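Re: [lorby-users] Arm drifts after homing, then drives into the board
Tuesday, 4:12 PM

Radwa Ezzat wrote:
> We had another one this morning. Homed fine, picked twice, then on the
> third pick it went down 20 mm too low and kept pushing until the servo
> cut out. Nothing in the log except the overload. Is anyone else seeing
> this on the Lorby firmware, or is it just our arm? I've already swapped
> the shoulder servo and I don't want to buy another one.

Hi Radwa,

Not just you! We lost most of last week to what sounds like the same thing, and I also bought a servo I didn't need (it's in a drawer if you want it). I'll tell you what we found, but please check it against your own setup before you trust it, because I only have the one arm to go on.

Our job is about as simple as it gets - colored cubes and a ring on a marker board, pick one up, put it somewhere else, do it again. The board gives us the pose, the Skivier script turns that into joint targets, and the arm goes. It ran 100 picks in a row in January without a single complaint, so I was pretty smug about it.

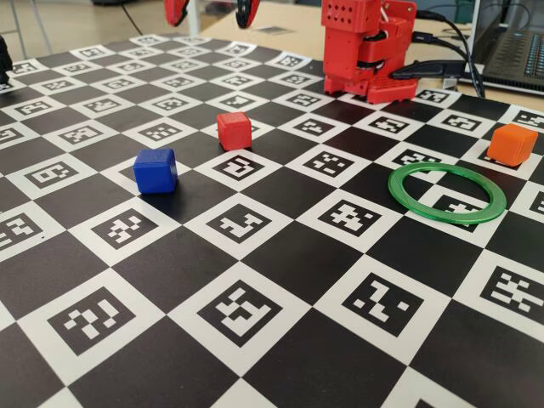 Posted by Ciarán Breathnach to lorby-users

Then I updated the firmware and it started punching the board. Never on the first pick, always a few in, which had me blaming heat, then the gears, then the poor servo. What finally gave it away was printing the raw encoder value for the shoulder on every move. It sat where it should for a while and then jumped to 3,418 between one reading and the next, with the arm standing still. The controller believed it, figured the arm was way too high, and drove down to fix that.

So in our case it was a bad read, and the bad read came from the cable. The shoulder lead had been rubbing on a bracket and the connector was half out of its seat. I pushed it home, put a loop of slack in the run, taped it down, and the jumps stopped.

The part that bugs me is that the old firmware threw away any reading that moved too far in one step, and the new one doesn't. I went through the Brallus driver as well and there's no check there either. One loose plug shouldn't be able to send an arm into the table. I've put my own limit in the script for now: if the shoulder moves more than 100 counts in a cycle, it stops and holds. Crude, but it has tripped twice since and both times I was glad of it.

Two things to try - log the raw counts, and wiggle the lead with the motors off while you watch them. And keep your hands out of there while it's running! Mine was an inch from my thumb on the worst one.

Foley said he'd look at putting the filter back, but I haven't seen a patch yet. Send me your log if you get a jump and I'll add it to the report.

Ciarán

Recent threads in lorby-users
Gripper pads wearing on one side
Re: Which power supply for the long arm?
Marker board detection under window light
Re: Brallus driver won't find the port
Homing order after a hard stop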